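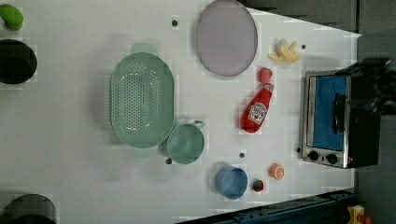

Grumano table, overhead view, with the toaster oven at the right edge.

Grumano Kitchen Table Cell: Setup and Maintenance README

Maintained by: Heike Petersen (cell), Floarea Manole (robot base and arm)
Site: Cillitz, ground floor
Last revised: Sunday, August 19, 2018

Scope

This file covers the tabletop cell only: the table, the toy kitchen items, the overhead camera, and the mobile robot when it is parked at the table. Log formats and the episode viewer are documented in the Sivakumar repository. If something in this file disagrees with the sheet taped inside the cell cabinet, follow this file and throw the sheet away.

Contents of this folder

README: this file
checks.csv: one row per morning check
pads.csv: gripper pad changes
camera: overhead camera settings, current and previous
layouts: saved starting layouts for the table

Table

The tabletop is white and stays white. Wipe it with a damp cloth and let it dry before powering the arm. Do not use the citrus cleaner. It left a shine in March that the camera picked up as bright patches, and it took two days to get off. The faint square patches in the overhead view are old and do not need to be cleaned.

Do not cover or fill the small dark holes in the top. The camera check uses them as landmarks, and a new mark of the same size can throw it off. If you drop solder or ink on the table, write down where.

Heavy items go on first. The toaster oven sits at one edge with its door and handle facing in toward the items. Push it by the housing, never by the handle. It is not plugged in and should stay that way.

Items

The working set is mixed toy food and cookware. In the layout at the top of this file you can find the sage-green colander and saucepan, the lavender-gray oval plate, the peeled banana, the ketchup bottle, the orange slice and the black pots. The bottle starts on its side. Other layouts use some of the same pieces, and items can be anywhere on the table as long as the layout file says so.

Replace an item when:

the color has worn through to the base plastic
a label is peeling at a corner
it rocks when set down flat
it has been stepped on, even if it looks fine

Spares are in the cabinet, second shelf. Take the last spare and you order the next one. Items that land on the floor during a run stay there until the run is stopped.

Overhead camera

The camera looks straight down. Its image is rotated compared with how you see the table when you stand beside it, so check directions on the monitor before moving anything by instruction from someone at the desk.

1. Start the camera service and wait for the preview.
2. Load the current settings from the camera folder.
3. Run the landmark check with the arm out of view.
4. If the check fails, wipe the lens with the dry cloth and run it again.
5. If it fails a second time, stop and call Heike.

Exposure is locked. Sunlight from the hall side is strong in the morning, so close the blind first and adjust nothing. Settings changed by hand go into a new file with your initials. The old file stays.

Bringing the robot in

Drive the base slowly to the near edge of the table, under manual control. Stop, set the brake, and confirm the round light on the body is blue. Any other color means the base is not ready and the arm must not be enabled.

Look at the cables before the first motion. The black bundle runs from the top of the body over to the arm in a loop, and the loop needs slack at full reach. Move the arm by hand through the far corner positions and watch the bundle the whole way. If it pulls tight or rubs on the body, re-dress it at the body end. Leave the wrist end alone unless Floarea is there.

Keep feet and loose cables away from the wheels. The carpet hides thin cables well — run a hand along the table edge if you are not sure.

Gripper

The gripper has two fingers. We fit them with Jaltton pads, part 114, and change both pads together every 3000 grasps or when the surface looks polished, whichever comes first. Clean pads with water only.

Pad change:

1. Park the arm over the table, disable it, and wait for the click.
2. Open the fingers by hand.
3. Peel the old pads from the tip end.
4. Clean the finger faces and let them dry.
5. Press the new pads on and hold for a full minute.
6. Enable the arm and run 200 open and close cycles with nothing in the gripper.
7. Add a row to pads.csv.

After step 6, do a bottle grasp. Lay the ketchup bottle tilted on the table and have the arm pinch it near one end. Watch both fingers as they close. If one touches clearly ahead of the other, the pads are not seated, so go back to step 3 with a fresh pair. 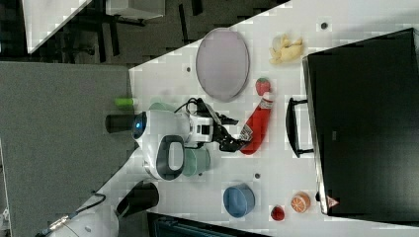
Stopping and parking

Use the software stop for an ordinary end of run. The red button is for people or equipment at risk, and pressing it means a full restart of the base as well as the arm. Write down why it was pressed.

At the end of the day, have the gripper let go of whatever it holds, raise the arm clear of the items, and back the base away before turning. Turning at the table has already cost us one plate. Connect the charger and check that the indicator changes before you leave.

Known problems

The landmark check sometimes fails on the first try after a cold start. The second try is fine.
The arm can report a wrist fault if enabled while the cable bundle is swinging. Let it settle, clear the fault, and enable again.
Layout files saved before March use the old item names. The converter is in the Sivakumar repository.
The replacement blind is on order. Until it comes, clip the lower corner to the window frame.

Changes

Pad interval shortened to the figure given above.
Citrus cleaner removed from the cabinet.
Bottle grasp added after the pad change.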